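Brinlow Sorting Cell - Project Report, Part 2: Budget and Equipment Plan
22 May 2026

Our group had £700 to spend on everything except the two arms, and planning it turned out to be one of the best bits of the project! We started with a wish list far too long for the money, then marked each item "need now", "need by June" or "nice to have".

The bins were the easy part. We chose plain black plastic ones from Sullell, three for the table, so that the orange and white pieces would stand out when sorted.

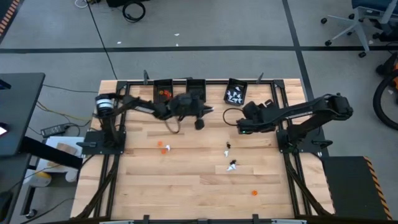

Clamps took more thought. We wanted to be able to move the arm bases while we tested the reach, and bolting them down would have meant drilling again every time. We set aside £50 for clamps and it was money well spent.

Still to buy:
Spare fingertips, 2 sets (Sperling)
Cable ties and floor cable covers
A second power adapter

We asked Flusby for a price on softer fingertips too - they look brilliant, but they will have to wait until the spares are paid for.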